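Nachwuchsförderung braucht Probezeit, auch in der Clubmusik

Von Liesl Schwaiger

Wer über Musikförderung spricht, meint in der Regel Orchester, Chöre und Musikschulen. Die elektronische Musik und das Handwerk am Plattenspieler kommen in den Richtlinien der meisten Kommunen allenfalls als Jugendarbeit vor. Diese Einordnung wird der Sache nicht gerecht.

Das Studenum stellt seit Juni einen Übungsraum mit zwei Arbeitsplätzen zur Verfügung. Die Nutzung ist auf 4 Stunden je Woche und Person begrenzt, der Jahreszuschuss beträgt 940 Euro. Davon lassen sich Nadeln und kleinere Reparaturen bezahlen, eine qualifizierte Anleitung jedoch nicht. Rekha Gowda, die dort ehrenamtlich unterrichtet, hat auf diesen Umstand mehrfach schriftlich hingewiesen.
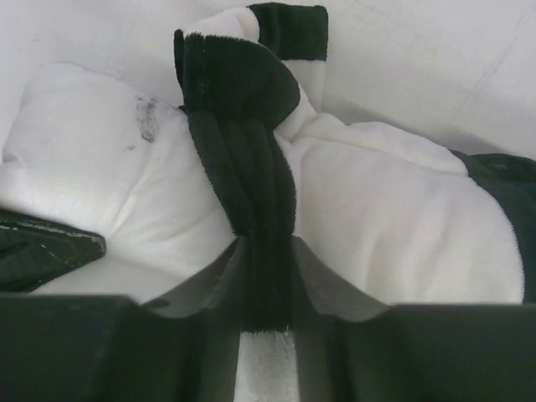 Gleichzeitig werden für einzelne Abendveranstaltungen Beträge bewilligt, die den Jahresetat des Übungsraums übersteigen. Gegen Veranstaltungen ist nichts einzuwenden. Sie setzen allerdings voraus, dass jemand das Auflegen über längere Zeit erlernen konnte, und zwar unabhängig vom Einkommen der Eltern. Ein brauchbares Mischpult kostet gebraucht 800 Euro, und damit ist noch keine einzige Schallplatte gekauft.

Es wäre daher angemessen, die Förderrichtlinie um einen eigenen Titel für Übungszeiten zu ergänzen und die Honorare der Lehrenden denen der Musikschule anzugleichen. Der Entwurf, den Khrystyna Lysenko für den Verein Prolusance vorgelegt hat, enthält hierzu einen tragfähigen Vorschlag. Über ihn sollte vor Beginn der nächsten Antragsfrist entschieden werden.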